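Irkari Cup Sleeve, Set of 12
Home > Kitchen > Coffee Corner > Cup Sleeves

Koubek makes one thing for the coffee corner, and it is a knitted wool sleeve. We have asked them for a tray. They sent us more sleeves.

The Irkari is the thick one. It stretches over most glasses, mugs and paper cups and stays there until you pull it off, at which point it goes back to looking like the cuff of a very small sweater.
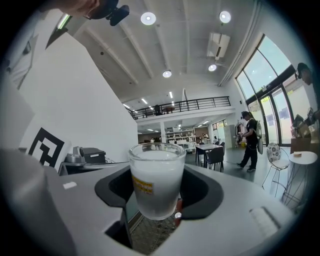
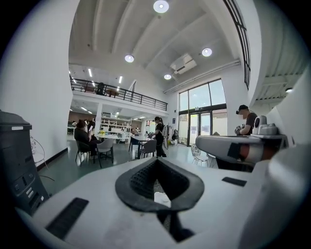

Peter Kadlec wrote to us that his set had been through a year of office life and only one sleeve had gone missing, which he called a better record than the office teaspoons. He did want it known that the gray and the slightly darker gray are the same gray by winter afternoon light, and that people have argued over this.

We passed the complaint along to Koubek. They replied that there are 3 grays.

Details
Material: wool, with a little elastic in the top edge
Weight: 215 g for the set
Colors: gray, other gray, dark gray, moss
Pack: 12 sleeves in a cotton bag
Made by: Koubek

Will it fit my cup?
Probably. If your cup has a handle, look for the Tirlow, which has a slit up one side and two buttons. The Irkari will go over a handle if you insist, but it looks like a sock on a teapot and you will lose the use of the handle.

Washing
Cool water, by hand, flat to dry. The label says so in four languages. If you put them in the dryer anyway, you will own a set of egg warmers, and we don't take those back.

Office orders
The Forum conference rooms took 1,000 of these in moss, which explains why moss was out of stock all through February. It's back. For orders that size, please write to Inger Arnardóttir before you check out. The cart will let you do it without asking, and then she has to call you, and she'd prefer not to.

Shipping
Sets go out in a flat mailer that fits through most letter slots. Gift wrap is brown paper and string. We don't do bows.

Returns
Thirty days, unworn. Yes, we can tell. Coffee has a smell.

Often bought with: Tirlow Sleeve with Buttons, Wool Comb, Spare Cotton Bag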